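Kraft paper

Kraft paper is a strong, coarse paper made from wood pulp produced by the kraft process, also called the sulfate process. In its unbleached state it is light to dark brown. It is used for wrapping, sacks, grocery bags, envelopes, gummed tape and the flat outer layers of corrugated board. The name comes from the German word for strength.

Production

Wood chips are cooked under pressure in a solution of sodium hydroxide and sodium sulfide, known as white liquor. The liquor dissolves most of the lignin that binds the wood fibers and leaves the cellulose largely undamaged. Softwoods such as pine and spruce are preferred for packaging grades, as their long fibers give high tear resistance. Spent cooking liquor is concentrated and burned in a recovery boiler, which supplies steam to the mill and returns the cooking chemicals to the cycle.

After washing and screening, the pulp is refined, diluted with water and spread on the moving wire of a paper machine. Machine-glazed grades are dried against a single large polished cylinder, giving one smooth side and one rough side. Sack grades may be compacted lengthwise while damp so that the finished sheet stretches under load.
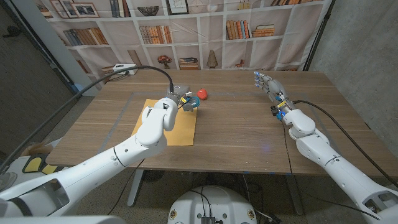 A sheet of tan kraft paper on a wood-grain table.

Properties

The fibers tend to line up in the direction of machine travel. Tensile strength is therefore higher along the machine direction, while tear resistance is commonly higher across it. Unbleached sheets keep some lignin and darken slowly in daylight. Moisture content has a marked effect on stiffness - a sheet stored in dry air becomes brittle at the folds, and one stored in damp air creases easily and may not lie flat.

Grades

Names for the commercial grades vary between mills and are not fully standardized. The Grestmont mill at Birnik sorts its unbleached output into 4 classes, of which the heaviest is sold as linerboard. Bleached kraft is made for printed bags and food wrap. Ribbed kraft has fine parallel lines and is used mainly for decorative wrapping.

Envelope stock

Brown and buff envelopes were formerly made from manila hemp, or abacá, and the word "manila" survives as a trade term for their color. Most present-day manila envelopes are made from wood pulp, often semi-bleached and dyed. The Kelline converting works changed its last abacá line to wood pulp over 2 years, ending in July.

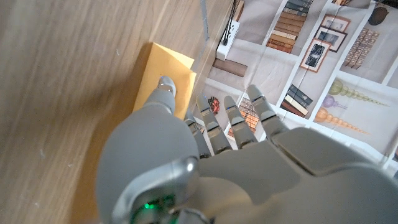 Moncrieff Paper Review, vol. 5, no. 2

Envelope blanks are die-cut from stacked sheets or from a continuous roll, then folded and glued. Grain direction is normally set so that the main folds run parallel to it, which reduces cracking.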